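BARNTHORPE CHAMBER ORCHESTRA NAMES PARASKEVI SARANTIS PRINCIPAL CONDUCTOR

Five-program season opens in November at Clukholm Hall

FOR IMMEDIATE RELEASE
2020-10-27

BARNTHORPE – The Barnthorpe Chamber Orchestra has appointed Paraskevi Sarantis as its principal conductor. Her contract covers three seasons and begins with the opening concert in November at Clukholm Hall. She has appeared with the orchestra twice as a guest, most recently in a program of Haydn and Bartók.

Sarantis will conduct five programs in her first season. Each lasts 70 minutes and is played without intermission. Seating at Clukholm Hall is limited to 300, with entry by the east and south doors. Each program will be played twice on the same day, at 4:00 p.m. and again at 7:30 p.m., and tickets are valid only for the performance printed on them.

The opening program pairs Mozart's Symphony No. 29 with Dvořák's Serenade for Strings. Between the two works the orchestra will give the first performance of "Sivent," a 12-minute piece for strings and two horns commissioned by the orchestra and named for the river that runs north of the town. The parts were delivered in late summer and the players have already read through the score once.

Later programs include Beethoven's Symphony No. 1, Grieg's Holberg Suite, Tchaikovsky's Serenade for Strings and a winter concert of music by Corelli, Vivaldi and Telemann led from the harpsichord. The season closes with Schubert's Symphony No. 5 and Copland's "Appalachian Spring" in the version for 13 instruments.

Sarantis studied violin before turning to conducting, and played in the second violin section of a regional opera orchestra for 6 years. She went on to hold an assistant conductor's post with the same company, where she prepared the chorus and led matinee performances of "The Magic Flute" and "Hansel and Gretel." She will move to Barnthorpe before rehearsals begin.

"This is an orchestra that listens well," Sarantis said. "The string sound is already there. I would like us to spend more time on the classical symphonies, and to play at least one new piece every season. I asked for an extra rehearsal on each program and the orchestra agreed to it."
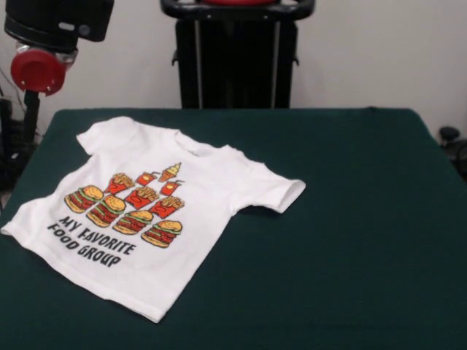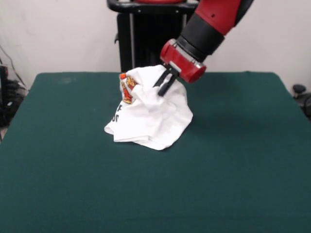
Leszek Chmielewska said that the players had asked for a conductor who would rehearse slowly and in detail, and that Sarantis had spent most of an hour on the slow movement of the Haydn during her first visit. "We got to the concert and I knew what the violas were doing in every bar," Chmielewska said. "I had played that symphony four times before and could not have told you." He added that he hoped the new schedule would leave room for more wind music, which has been thin in recent seasons.

The orchestra will also continue its school concerts. These will be recorded at Clukholm Hall and sent to classrooms, with printed listening guides for grades three through six. The first recording is Prokofiev's "Peter and the Wolf," with narration in English and Spanish. Teachers may request the guides through the orchestra office at no charge.

Side-by-side rehearsals, in which high school string players sit with members of the orchestra, will resume in the spring. Applications open after the second program. Students should prepare one scale in three octaves and a short solo of their choice.

The Bošković Fund is supporting the commission of "Sivent" and the additional rehearsals for the full season. Its grant to the orchestra runs for two years.

TICKETS

Subscriptions to all five programs go on sale in the first week of November. Single tickets follow one week later. Current subscribers may keep their seats for either the 4:00 p.m. or the 7:30 p.m. performances and should return the renewal form with their choice marked. Forms without a choice will be assigned to the 7:30 p.m. series. Student tickets are half price at all performances.

Tickets may be bought by mail or in person at the Clukholm Hall box office, 346 Mill Street, Barnthorpe. The box office is open on weekdays from 11:00 a.m. to 4:00 p.m. and for one hour before each performance. Exchanges between performances of the same program are free up to the day before the concert.

ABOUT THE BARNTHORPE CHAMBER ORCHESTRA

The Barnthorpe Chamber Orchestra is a professional ensemble of strings, winds and horns, with other players joining as the music requires. It performs at Clukholm Hall and in churches and schools across the county. Programs and artists are subject to change.

Press tickets and interviews with Paraskevi Sarantis can be arranged through the orchestra office at Clukholm Hall.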